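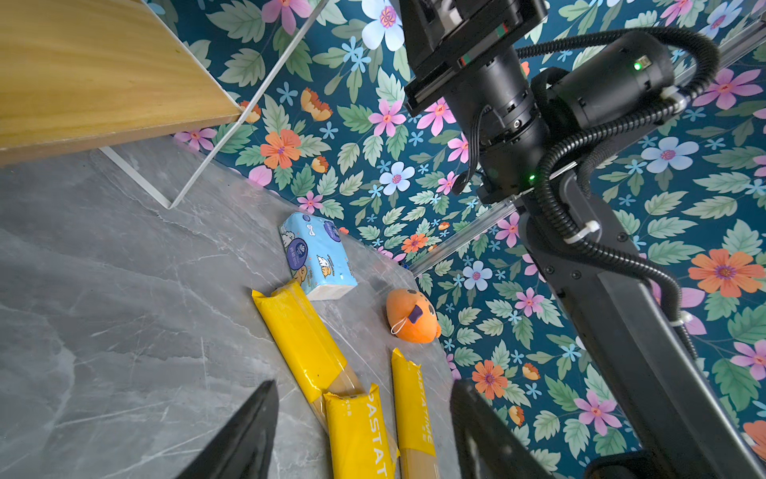 Wallpaper I have loved – a thread

Home Explore Lists Sign in

Search posts Clear

Rosimeire Conceição
23 June 2020

1/ I spent the whole weekend reading about old wallpaper and I have to share it with someone, so it's you lot. Flowers especially! Big, blowsy, slightly too much flowers.

2/ It began with a book from the Vedby library sale, a reprint of a pattern catalogue from 1889. 400 pages, hardly any words, and I've been through it twice already.

3/ My favourite so far is number 1158, a climbing rose with a little wren tucked in the leaves. You only find the wren if you go slowly. I shouted when I saw it.

4/ The thing I keep going back to is the repeat. A good one hides itself, so your eye wanders up the wall and never catches the join. A bad one gives you the same peony marching along like a bus queue.

5/ Dark backgrounds are the best for this, I reckon. Teal, bottle green, nearly black. The petals come forward and the joins sink away. My gran's hall was cream with brown sprigs and you could see every single seam (sorry Gran).

6/ Rogério Miranda asked how they kept the colours lined up when it was all printed by hand. Little pins at the corners of each block! The printer set each new block by the dots left from the last one. One block per colour, and some of the papers in the book took 30.

7/ Imagine getting to the last block and sneezing.

8/ If you want to have a go yourself, draw a flower in the middle of a square of paper, cut the square in half, swap the halves over and fill in the new gap. Then do the same the other way – top and bottom. That's a repeat. I did it at the kitchen table in March and I've been unbearable ever since.

9/ Someone's asked about pasting. I am hopeless at it and always start in the wrong corner, so ask Rosa at the paint shop on Verstraete Street, she's far more patient than me.

10/ More from the catalogue tomorrow. There's a whole section of ceiling papers with swallows on and I haven't even started on the borders yet!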